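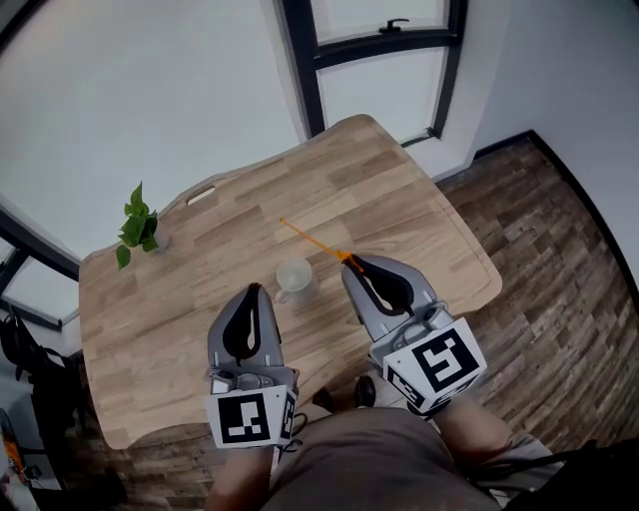
You can't possibly taste the difference between one dried bean and another, a reader wrote under my last post, and anyone who says so is just proud of having grown them. Well, I am proud of having grown them! Guilty. But I can taste the difference, and so could you, and I've been wanting to write a long post about dry beans for ages, so thank you for the push.

Let me start with how I got into it. I used to grow green beans like everybody else in Vesten, and every August I'd go away for a week and come back to pods the size of pencils, stringy and lumpy and no good for the pot. One year I got so fed up that I left the whole row alone. By the end of September the pods had gone papery and rattled when I brushed past them, and when I cracked one open there were these gorgeous glossy brown beans inside, like little polished stones. I cooked them that night with an onion and a bay leaf and ate them standing at the stove. I've hardly grown a green bean since.

This year I have three kinds in the ground. Ko is the small one, a bush bean, white with a smudge of maroon around the eye. It came to me in an envelope at the Vesten seed swap with nothing on it but those two letters, and I've never found out what they stand for. It cooks faster than anything else I grow and holds its shape, so it goes into soups and salads. The skin is so thin that you barely notice it.

Gasa is the big one. Flat, cream colored, a pole bean that climbs like it's late for something. Last year it went over the top of the poles and into the plum tree, and I had to get the ladder out to pick it. The flavor is close to chestnut, a bit sweet, and the middle goes to velvet if you cook it slowly. If I could keep only one, it would be Gasa, and then I'd lie awake missing Ko.

Karis is new to me. The beans are nearly black, with a blue shine when you turn them to the light, and I only had a small handful to plant, so I started them in paper cups in May and fussed over them more than I should admit. They're in the bed by the fence now and they've just started to twist. I have never tasted one. I think about it a lot!

A few people asked about space. My bean patch is up to 300 square feet, depending on how honest I'm being about the bit the squash takes over, and you can do this with far less. Six poles tied at the top like a tent will give you enough for a few really good dinners. Don't feed the soil much. I made that mistake in my second year, with a whole barrow of chicken manure, and got the most magnificent leaves you ever saw and about enough beans to fill an eggcup.

Watering is easy to get right until the end, when you have to hold your nerve. Once the pods start to yellow I stop completely. It feels cruel. The leaves drop, the whole thing looks dead, and the neighbors give you looks over the fence. Leave it. If rain is coming and the pods are mostly dry, pull up the plants and hang them upside down in the garage or on the porch, anywhere the air moves. I had Gasa hanging off the bike hooks for most of last October.

Then comes shelling, which I love more than the growing. You can stuff the pods in an old pillowcase and jump on it (very satisfying, a bit hard on the knees), but I do most of mine by hand in the evening with the radio on. Each pod makes its own small crack. My kids drift in, shell for ten minutes, drift out again, and I find beans in the couch until spring.

Last season I weighed everything, after years of meaning to. The Ko came to 900 grams, and I'd used the kitchen scale in grams because the ounces button has been stuck forever. I also counted out the Gasa I was keeping for seed and trading, all 341 of them, in piles on a baking sheet. No real reason, I just wanted to know.

So, back to the taste question. Try this with whatever you can find, even store beans, as long as you have two kinds. Soak them overnight in separate bowls. Cook them in separate pots, plain water, with salt from the start – yes, from the start, the thing about salt making them tough has never once been true in my kitchen. Keep the water at a bare tremble. When they're soft all the way through, let them sit in the broth until they're just warm, then eat a spoonful of each with nothing on it. No oil, no garlic, no pepper. Then drink a little of the broth. The broth is where I'd expect a doubter to crack. Ko broth is light and grassy, a little like fresh peas. Gasa broth is thick and almost buttery, and I've been known to have it in a cup for lunch.

Age makes a difference too. Beans that have sat in a bag for years can cook all day and still be chalky in the middle, and I suspect that's where a lot of people's bad feelings about beans come from. Ones from last fall are a different food.

I'm putting in a late row of Ko this weekend where the spinach bolted. It might be cutting it fine for our frosts, but the seed is sitting right there in the jar and I can't help myself. I'll report back on the Karis in the fall, broth and all.

Posted Tuesday, June 21, 2022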